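The Bed, Before Noon: A Small Gallery of Laundry

Posted by Manon Boychuk
June 28, 2020

I have lived with a folding problem for as long as I have owned shirts. Other people have a dresser. I have a dresser and a bed, and for most of my adult life the clean clothes have preferred the bed. They come off the line, they get dropped on the mat, and they stay there until somebody needs to sleep. Then they move to the chair, and in the morning they move back.

My friend Hanne Østergaard, who owns the sort of linen closet people are shown during house tours, told me last October that I didn't have too many clothes, I had too few surfaces. I pointed out that I had an entire bed. She said yes, and look what I was doing with it.

So I started taking the bed seriously. What follows is more commentary than the subject can probably bear. If you came over from the Oltberg house blog for the shelf brackets, those are on another page, and they are still not straight.

The surface

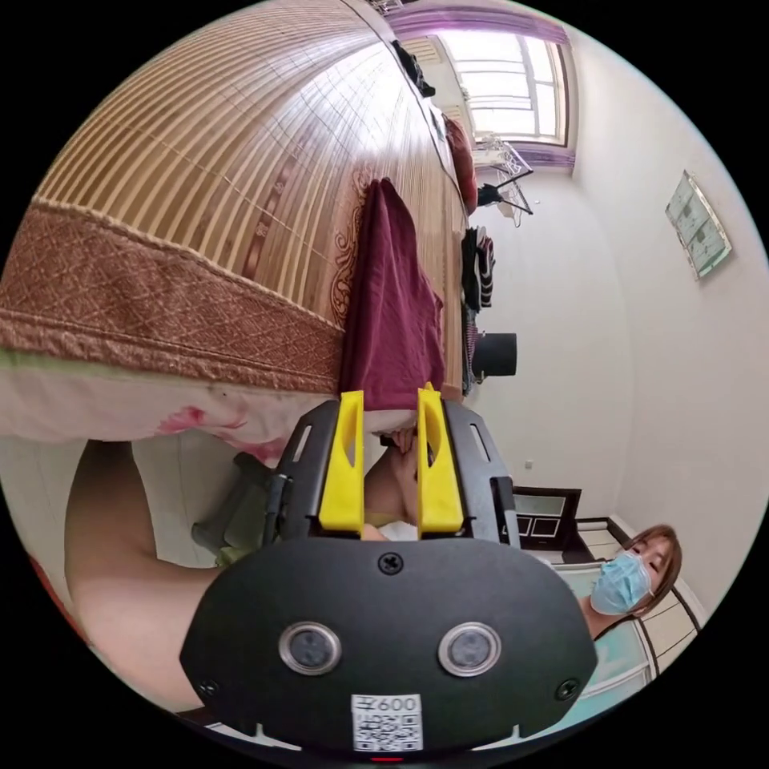
I grew up folding on top of a comforter, and I can't recommend it to anyone. You press a sleeve down and it rises up again. You smooth the front and the back bunches up underneath, where you can't see it, and waits. A good folding surface has to be firm enough to push against and just rough enough that cotton doesn't go skating off toward the wall. The woven bamboo mat does both jobs, and it has a wide brown border with a diamond lattice running along the edge, so I have been given a ruler for free. I line up the bottom hem of a shirt with the border and pretend that I am a person who measures.

The pale pink floral sheet underneath does nothing for the folding. It is there because it is a bed.

A few things I have learned about working on a mat, in no order:

Brush it off first. Bamboo strips collect lint in the grooves, and a dark shirt will find all of it. I use an old dish brush, retired from dishes.

Go with the weave when you smooth. Going across it feels like petting a cat backward, and gets about the same results.

Keep the pile of unfolded things on the floor, in a basket. If it lives on the mat you'll be folding in a space the size of a placemat by the third shirt, and you will blame the shirts.

Don't sit on the mat while you work. You'll sit on a sleeve. It is always the sleeve of the thing you are folding.

I did once try a proper folding board, a hinged plastic affair called the Tresetti. It made beautiful rectangles. It also made a noise like a screen door every time it closed, and after 17 shirts my downstairs neighbor, Eyvindur Hauksdóttir, came up to ask whether I was all right. The Tresetti now lives under the bed, where it is extremely flat and no trouble to anyone.

The collar end

All T-shirt folding comes down to the collar. You can get the sleeves wrong and hide them. You can be careless about the hem and nobody who loves you will mention it. The neckline, though, is the part that faces you out of the drawer every morning, and a crooked one looks like it's judging you. I start every shirt with the collar flat and away from me, front side up, and I pull the shoulders out until the band makes a decent curve. Only then do I think about sleeves. The maroon one below has a ribbed crew neck, a small orange label and more typography across the chest than I would ordinarily wear before breakfast, with flowers and leaves thrown in for good measure.

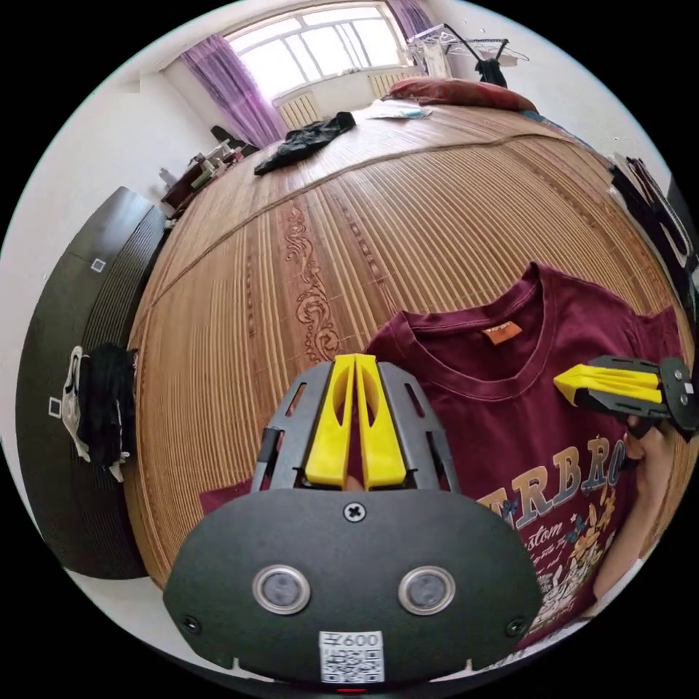
Sleeves, and what to do about them

There are two schools. The first folds each side of the shirt toward the middle and turns the sleeve back on itself, so that you end up with a long strip. The second folds the shirt in half down the center, sleeve on sleeve, and hopes. I belonged to the second school until my thirties. It's quick, and it leaves a crease straight down the front of your chest, as though you had been delivered by mail.

Now I do it this way. Take one side, from the shoulder to the hem, and bring it in to just short of the center. Turn the sleeve back so it lies along the fold and doesn't poke out. Do the other side. Run your palm down the strip once, firmly. Fold the hem up to a little below the collar, then fold again, and again if the drawer is shallow. If it will stand up by itself on the mat you have won. If it slumps over slowly, you have made a normal folded shirt and should go on with your life.

Shirts with a big print are a special case. Thick ink doesn't like a sharp crease, so I fold those loosely and skip the palm. Solène Aubert, who commented on the last gallery at some length, irons hers inside out before folding. I think about this often. I haven't done it.

Where they go afterward

Into the drawer, on edge, like files in a cabinet, dark ones at the left. That lasts until I'm late and pull one from the middle, at which point the whole row leans over and sighs. I've tried bookends (too heavy), shoe boxes (the lids, mostly, which are the right height) and a cloth divider from Steser that folded better than any of my clothes.

The current arrangement is shoe box lids again. Hanne has seen it and said it was "a start," which from her is practically a parade.

Socks will get a gallery of their own once I have two that match. Comments are open below. If yours concerns the sheet that I've left untucked along the side, I have already heard from my mother.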